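The month of the gray sweater

February is when I finally run out of things to wear that can just be thrown in with the towels. By then the easy cottons are tired of me and I am tired of them, and what's left in the drawer is wool, and a couple of blouses, and the sort of socks you get as a present and are a little afraid of. So it has been a month of mesh bags over here, and I thought I'd write about them, as two of you asked after my last post on drying racks. 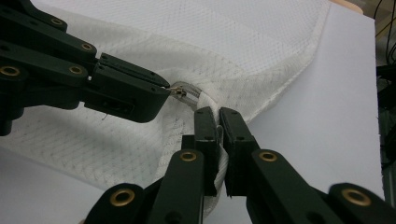
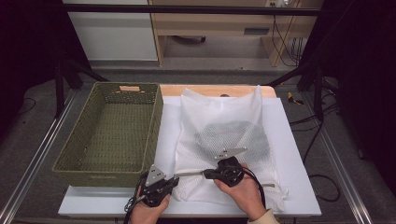

I came to mesh bags late in life. My mother didn't own one, and I washed everything the way she did, which meant that delicate things got washed by hand in the bathroom sink or (more often, let's be truthful) didn't get washed at all. It was my neighbor Tomoyo Sakamoto who set me straight, one evening when I was complaining to her about a cardigan that had come out with one sleeve noticeably longer than the other. She went back across the hall and returned with a bag she wasn't using, and I have been a convert ever since. What I like best is a fine white netting you can see through, so that a dark gray bundle in the middle of it still shows and you know what you've got in there without opening anything. My first bag was a thick one you couldn't see into at all, and I once ran it through a whole wash with nothing inside but a single sock.

I do have opinions about filling them. For a long time I stuffed mine until they were tight as a bolster, thinking I was being thrifty with the machine, and everything came out creased and with soap still in the folds. Now it's one sweater to a bag, turned inside out and loosely folded, with room for the water to get around it. If I have 3 sweaters then I have 3 bags, and if I only have two clean bags, somebody waits. Kohei Imai, who reads this blog and writes me lovely long emails, puts his in with the sleeves crossed over the front like a person asleep. I tried it and I do think it helps a bit with the stretching!

Then there's the spinning. Our machine goes up to 800 and for years I let it, on everything, as I didn't know the little dial did anything else. I turn it down to the lowest it has for wool and put up with a longer wait on the rack. The sweater comes out heavier, of course, so you want to lift it with both hands and get it flat on a towel quickly — the towel goes down first, before you open the machine door, or you'll be standing there dripping on your slippers as I have done more than once.

Baskets are another subject and I could go on. I've gone off the tall ones, where the thing you want is always at the bottom and you end up with your head in it. Low straight sides and a flat bottom suit me much better, and a cutout to put your fingers through at the end is worth having, even a small one. Mine lives on top of the dryer, and on a good day it's only for clean things waiting to be folded, though my husband Isamu regards any basket as an invitation.

Judite Garcia asked whether the bags themselves need washing. I hadn't thought about it until she wrote, but I turn mine inside out every so often and shake them over the tub, and you'd be surprised at the fluff that collects in the corners. After that they hang over the shower rail until morning. I close the zipper before they go back on the shelf, too, after one of them caught on the lace of a pillowcase I was very fond of. The pillowcase is mended now, if you don't look closely, and it goes in a bag of its own.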